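Tritonholm Youth Clothing Exchange
Progress report, 4 July 2019

The exchange has now run for 18 months. Between January and the end of June we handed out 1,883 items against a yearly target of 2,000. School shoes and winter coats still go fastest. Hats and sportswear come in more often than we can pass them on. 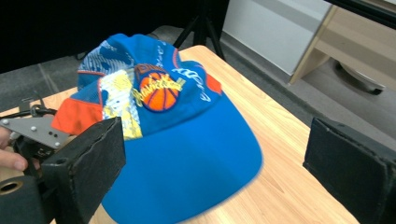

Opening hours went up to 12 a week in the spring. The rent at Painemal Road is fixed until next year, so the grant has gone on rails, washing costs and the van. We have spent less on the van than planned - Keyvan Salehi found a cheaper insurer.
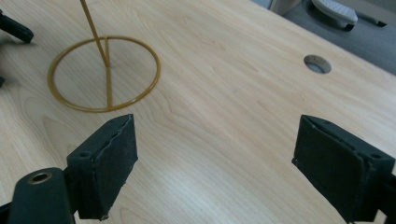

Womusow Community Trust - Clothing and Households Team

Two schools asked for a uniform day before term starts. We have agreed to one and are waiting on a hall for the other. Sizes for older teenagers remain short and we would like to use part of the underspend to buy them new.

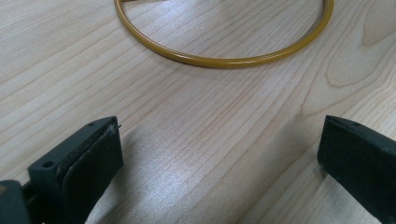

Archie Matheson replied that the underspend could be used this way if the trousers and blazers were bought before the end of August. We have asked two suppliers for prices and will send them on with the accounts.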